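How a movie gets its sounds

When you watch a movie, you hear a lot of things at once. People talk, doors slam, rain falls and music plays. It seems as if the camera picked all of that up on the day. Most of the time it didn't. A large part of what you hear was made later, in a quiet room, by people whose job is sound.

Why not just record it on the day?

A film set is a noisy place. There are lights humming, trucks outside and crew walking about. The microphones are pointed at the actors' mouths so that their words come out clearly. They are not pointed at feet, cups or coat sleeves, so those sounds come out very faint or don't come out at all.

Some things on a set are also not what they seem. A stone wall might be painted foam. A heavy sword might be rubber. If you hit a rubber sword against a foam wall, you get a dull little thud, and the audience would notice straight away.

What is a Foley artist?

A Foley artist makes everyday sounds to match the picture. They stand in a room with a big screen, watch the movie and copy what the actors do. If an actor walks across gravel, the artist walks on the spot in a tray of gravel. If an actor picks up a set of keys, the artist picks up keys too, at exactly the same moment.

Small sounds matter as much as big ones. A click, a scrape or a rustle can tell you that something is close to you, even if you can't see it very well.

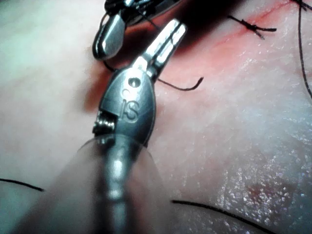 Things that pretend to be other things

Often the best sound comes from something that has nothing to do with the story. Snapping celery can be a breaking branch. Cornflour squeezed in a leather pouch sounds like footsteps in snow. Two halves of a coconut shell make a good horse. A pair of old gloves, flapped quickly, can be a bird taking off.

Foley rooms are full of junk for this reason. The sound room at Multden, where the cartoon series Fesine is finished, keeps 72 pairs of shoes on its shelves. There are work boots, school shoes, thongs and high heels, and some pairs are there only because they squeak.

How long does it take?

It takes longer than you might think. A single episode of Fesine runs for nine minutes and needs 900 separate sounds. The artists go through it again and again. First they do all the footsteps. Then they do the clothes, so that you hear a sleeve brush past when someone lifts an arm. After that they do the objects, such as plates, pens, tools and bags.
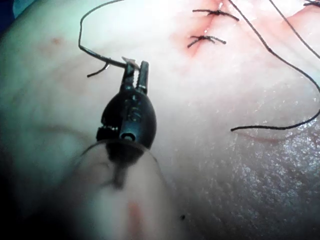
Each of these goes on its own track. A track is like a clear sheet of plastic with one part of a drawing on it. When you stack up all the sheets, you see the whole drawing. When you play all the tracks together, you hear the whole scene.

Who puts it all together?

That is the job of the sound mixer. The mixer decides how loud each track should be. If two people are whispering a secret, the footsteps need to be soft. If a monster is coming up the stairs, the footsteps might be louder than anything else. Sometimes the mixer takes nearly everything away – a quiet moment can be scarier than a loud one.

Try it yourself

You will need a phone or tablet that can record video, and a few things from around the house.

1. Film a friend doing something simple for 30 seconds, such as making a sandwich.
2. Play the video back with the sound turned off. Write down every sound you think should be there.
3. Find something to make each sound. Try a few things before you choose.
4. Play the silent video again and make the sounds in time with it, while someone else records you.
5. Listen to the recording with the silent video. If a sound comes too early or too late, have another go.

Ask an adult before you borrow anything from the kitchen, and put it back afterwards.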